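The Weltport council race has 27 days to run, and I have now received my ninth apology. Danish Ghumman is sorry if anyone was offended. Manuela Galli is sorry that her remarks about Ghumman's remarks were taken out of context, the context being a microphone.

I would like to propose a rule. A candidate may apologize once per campaign, in person, for something specific. After that, he or she has to talk about the Stasley Road bus.

The bus was dropped in March. It carried 183 riders on a good morning, and I was one of them, usually standing. Since then I've been to three forums and heard the route mentioned once, by a man asking where he could park. Meanwhile the question of who called whom a "part-time adult" has filled almost 600 comments on the town page.

I don't blame the candidates entirely - an insult costs nothing to print, and a bus schedule needs a table. Galli won her seat last time by 1,367 votes and could afford to be dull. I wish she would try it. Ghumman has a perfectly decent plan for the Esposito lot, and he buries it on the back of a leaflet whose front is a picture of his own chin.

Dull people fix roads. I'd vote for a whole slate of them.
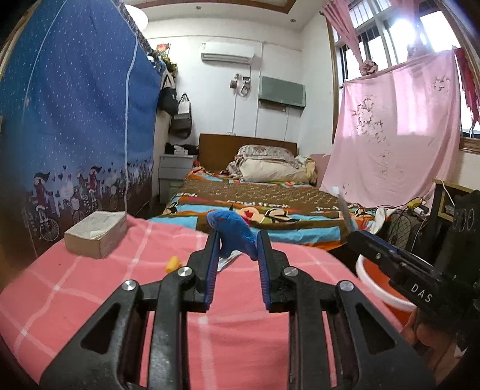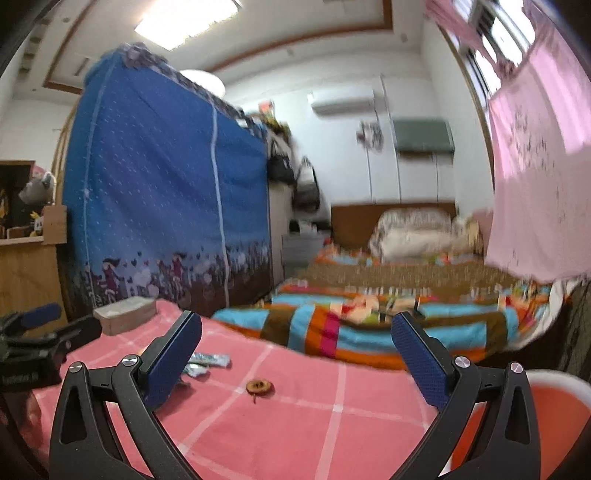
Uthai Yensuk
I rode that bus too, and you left out that both of them voted to drop it. Ask them about that at the next forum. I'll save you a seat near the microphone.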